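Brotenari publishes results of hand comparison for laundry handling

Pollov, February – Brotenari has completed a comparison of robotic hands for household laundry work, carried out with its engineering partner Massawe. Four hand designs were tested on garments placed in an ordinary plastic basket at floor level.
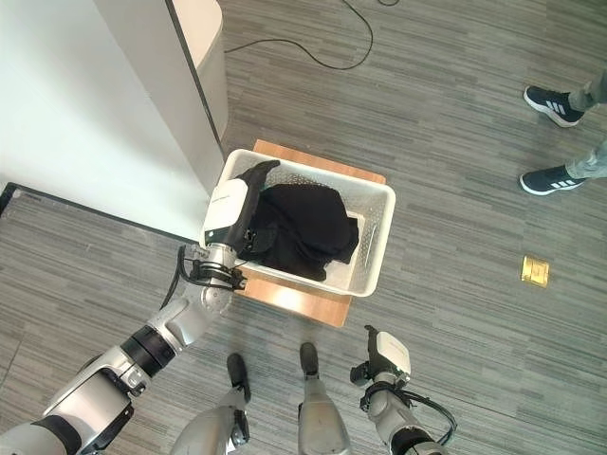

Each design was given 60 attempts under the same controller settings. The strongest performer lifted a single garment cleanly in 94 per cent of its attempts – a clear lead over the next design, which dropped 21 per cent of its loads.
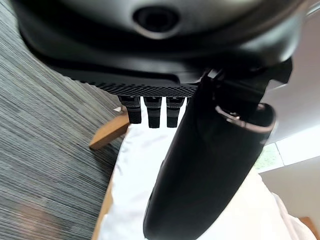

Cameras close to the fingers gave the most useful view of folds and edges. The full report will be available from Brotenari's Bunden office on request.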